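Shared calendar shows all-day events one day early for some members

Asked by Ilze Uibo in Calendars and Scheduling
863 views – 3 answers

We use a shared calendar for the Grurkby office and the Bonlow office. I create all-day events from my desktop client and export them as an .ics feed. In Grurkby they display correctly. In Bonlow, every all-day event entered before December starts on the previous day and runs into the correct one. An event I set for Sunday shows as Saturday 5 p.m. to Sunday 5 p.m. Timed events are fine. I have deleted and re-added the feed on two machines with no change. There are 26 affected entries and I would prefer not to retype them.

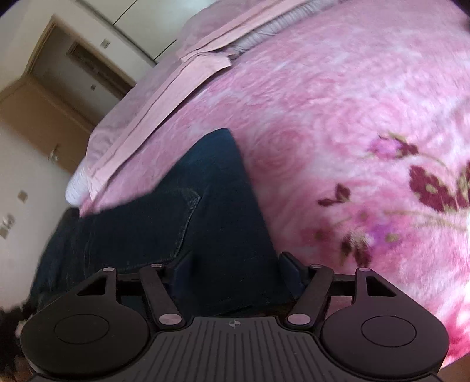 The desktop client is Vetlow, version 6. Both offices subscribe to the same URL. The time zone on each machine matches its location.

Answer 1 (accepted) – 17 votes
Posted by Grigaitė

Open the .ics file in a text editor and find one of the bad entries. A true all-day event has a start line like DTSTART;VALUE=DATE: followed by eight digits and no time. If you see a T and a time after the date, the event was saved as midnight to midnight in your zone, and any client in a zone to the west will shift it back.

To repair the file:
Export a backup first.
In each affected entry, change DTSTART and DTEND to the VALUE=DATE form and remove the time portion, including any trailing Z.
Leave DTEND on the day after the last day of the event. The end date is exclusive.
Keep the UID line as it is and raise SEQUENCE by one.
Import the file over the existing calendar, then refresh the feed in Bonlow.

Find and replace with a regular expression will do the date lines in one pass – check that it does not touch the timed events.

Answer 2 – 2 votes

Same thing here after changing computers. I set everyone to one time zone and it went away.

Comment by Grigaitė: That hides the shift but moves the displayed hour of every timed event.

Answer 3 – 0 votes

Did you try clearing the cache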